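Curtains and windows check — Plomusia, first floor
Wed 19 July

Same list as usual, with my comments after each line. I did the lot in one go this time, so forgive the rambling.

1. Rail firmly fixed to wall — OK. Gave it a good tug at both ends and it didn't budge. The screws I put in last November are holding nicely!

2. Gliders run freely — mostly. Two are stiff on the Meng side of the landing, so I rubbed a bit of candle wax along the track. Please look again next time, I'm not sure wax is enough.

3. Cord cleats fitted and cords wound up high — OK in the front rooms. Back bedroom: the cleat is there but the cord was dangling almost to the floor, so I wound it up and stuck a note on the wall. We've had this before (room 7, if anyone remembers) and I'd really rather not have it again with little ones staying.

4. Sheers free of snags, pulls and holes — OK. I go over these by hand, a fold at a time, as a pull in mesh this fine hardly shows until you've got it bunched up close to your nose.
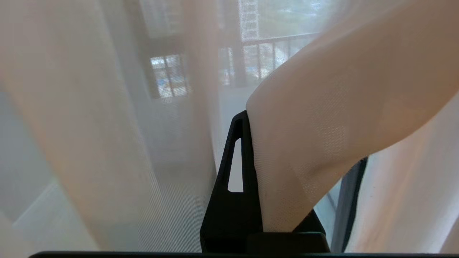
Item 4: sheer curtain, pale cream to beige, window behind.

5. Hems clear of heaters — one fail. The left-hand curtain in the reading room hangs right over the top of the heater. I've tied it back for now, but it wants taking up by 2 inches. I can do that on the machine if someone gets it down for me.

6. Flame-retardant labels present — OK on everything from Irner. The Holetine pair have no label that I can find, and I looked along every seam (twice, with a torch). Treat as a fail until we hear back from the shop.

7. Windows open and close with curtains drawn back — OK. Lovely breeze up there, by the way.

8. Nothing stored on sills behind curtains — fail, a candle and a stack of old magazines. Candle is in my desk drawer if it's yours!

Still to do: shorten the reading room curtain, chase the Holetine label, recheck the stiff gliders. The ground floor isn't on this sheet, I'll start that once the ladder's back.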